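Clerbridge Forum > Perception > Marker tracking
Topic: Right gripper pose jumps when cubes are low in view

tolva_k
Hello all. I use the Anow tracker (default settings) for hand-held grippers with marker cubes. The head camera gives the pose of both cubes and we replay the path on the arms later. My task is to take office folders and file holders and put them upright. The left track is good. The right track jumps when I hold that hand low and wait. In one session I have 464 frames where the right pose is marked valid, and in 58 of them the orientation flips and comes back. Position is almost correct, only rotation is bad.

One moment from the session, so you see the distances:

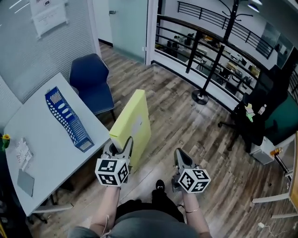

Left gripper holding the yellow folder box, right gripper empty and waiting.

I already calibrated the camera again and the result is the same. Is it a filter problem or a detection problem?

mbrenner80
Detection. When the solver has only one face to work with, a flat square has two possible rotations that fit nearly as well, and with small pixel noise it picks the wrong one. Print how many faces are used in each bad frame. I would bet it is one.

tolva_k
Thank you. I made the count. One face in most of the bad frames, but not in all. There are some with two faces and still a flip.

darnlow_user
I disagree a little with mbrenner80. Two faces should fix the ambiguity if the cube model is right. Did you measure your cubes, or do you use the numbers from the drawing? Ours had a small rotation error between faces because the stickers were put on by hand. Then two faces pull the solution in different directions and it is worse than one.

mbrenner80
Fair, but then the left cube should also be bad, no? The left one in the picture shows two faces and he says the track is good.

darnlow_user
Only if both cubes have the same error. Each one was made separately, I suppose.

tolva_k
Yes, separately. I did not measure. I used the drawing for both.

pixelhafen
Before you rebuild anything, turn on the temporal check. In Anow it is off by default. It keeps both solutions and takes the one closer to the last good pose. I set the limit to 80 degrees per second for slow tasks like yours and it removed almost all flips for us.

darnlow_user
This hides the problem. If the first pose is the wrong one, the check will protect the wrong one.

pixelhafen
True – so start each recording with the cubes held high and turned a little, two faces to the camera. We do this with Tolentino too, the older planner, and it does not complain anymore.

tolva_k
I tried both things. With the temporal check only: 58 bad frames became 9. Then I measured the right cube, and one face was turned a little against the drawing. With the corrected model and the check together I have 2 bad frames in the same recording. The left cube I did not measure yet.

mbrenner80
Good result. I was half right then. What happens with the 2?

tolva_k
Both are at the very bottom of the view. I will mark them invalid and interpolate, the hand is nearly still there.

darnlow_user
Please measure the left one also, before you record the next batch.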